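Umali Toy and Game Library – Progress Report to the Casitz Fund
23rd July

Dear Malcolm Hollis and everyone at the Fund,

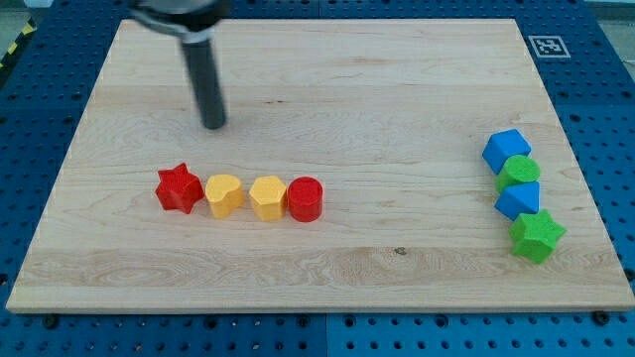 When I last wrote to you in December we were still operating out of two church cupboards and the back of my car, so it is a real pleasure to be writing this one from a desk. The Prerkotside branch opened in the spring, a little later than we had promised you, and families have been coming through the door ever since.

Since the grant began we have made 2,354 loans, and 394 families now hold a card. I had hoped for more cards by now and fewer loans, if that makes sense, but people who join seem to come back a great deal. Puzzles and building sets go out the most, then board games, and the ride-on toys are booked weeks ahead whenever the weather is good. Grandparents are a bigger share of our borrowers than we planned for, and we have started a quiet hour in the mornings that suits them (and their knees) rather well.

Kiprono Temba joined us as branch coordinator and has taken the catalog in hand. We moved everything over to the Rornov lending system, which was a slog. For two weeks we were running paper slips and the new screens side by side, and I'm afraid a few late notices went to people who had returned their games perfectly on time. Kiprono telephoned every one of them, and most were very kind about it.

Money next. We have $2,710 left in the equipment line, mostly from the shelving, which came in under the quote. With your permission we would like to move it across to replacement parts and repairs. Missing pieces are our biggest headache – a game with one card gone can sit on the mending shelf for a month – and we did not set aside nearly enough for that in the original budget. The staffing line is on track. Rent went up slightly at the renewal, and we have covered the difference from our own book sale.

The one thing we have not managed is the delivery run to the outlying villages. The driver we had lined up took another job, and we have not found anyone to replace him. I would rather tell you that plainly than dress it up. We are talking to the school bus company about a shared route and should know more by the fall.

If you are able to visit before the next report, please do. Mornings are calmer, but afternoons are more fun, and there is always coffee on. Kiprono can send directions and tell you where to park, as the lot behind us fills up early.

With warm thanks from all of us at Umali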